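セルフサービスのドリンクディスペンサー、受け皿のお手入れはどうしていますか

メクデス・ワコ

はじめまして。クレンドゥノラという小さな宿で、朝食の飲み物コーナーを任されている者です。7月から団体のお客さまが増えるのに合わせて、ピッチャーでお出ししていたアイスティーとお水を、蛇口つきのディスペンサーに替えました。見た目もぐっと華やかになり、私はとても気に入っているのですが、困っているのが下の受け皿です。朝8時を過ぎるころにはしずくの跡が目立ってきて、布で拭いても白っぽい筋が残ってしまいます。お客さまのグラスがトレーの縁に当たる音も気になります。白いテーブルに並べているので、こぼれるとすぐ分かってしまうんですよね。置き方やお掃除のこつがありましたら、どうか教えてくださいませ。

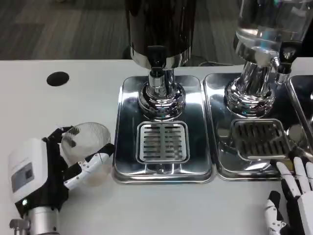

ディスペンサーとステンレスの受け皿、ガラスのコップ

長文になってしまい申し訳ありません。洗剤は厨房にある食器用の中性洗剤を使っています。

ヴェルガラの朝番

うちの食堂も似たような形です(黒い筒に銀色の台、並ぶと格好いいですよね!)。白い筋はたぶん水あかだと思います。クエン酸を水に溶かして、柔らかい布に含ませて受け皿にのせ、しばらく置いてからよくすすいで、最後に必ず乾いた布で拭き上げてみてください。この乾拭きをさぼると、せっかく磨いてもまた筋が出ます。すのこの部分は、外せる型なら外して、細い溝に沿って歯ブラシを動かすと気持ちいいくらい取れますよ。ただ、ピカピカのめっきの台座のほうは傷みやすいこともあるので、酸はつけずに、ぬるま湯で固く絞った布だけにしています。金属たわしはどちらにも使わないでくださいね。

音のほうは、コップをトレーの脇ではなく手前に、伏せずに並べておくようにしたら、横から差し込む方が減ってだいぶ静かになりました。台と台の間は、こぶし一つ分より広めにあけています。

くすねす

重曹でいいと思います。うちは火曜にまとめて洗うだけです。

メクデス・ワコ

お二人ともありがとうございます。朝番さんのやり方で今朝さっそく拭いてみたら、受け皿の筋がほとんど消えて、思わず同僚を呼びに行ってしまいました。ドルーラで965円の拭き上げ用クロスも注文しました。間隔のほうは、明日テーブルクロスを外してから試してみます。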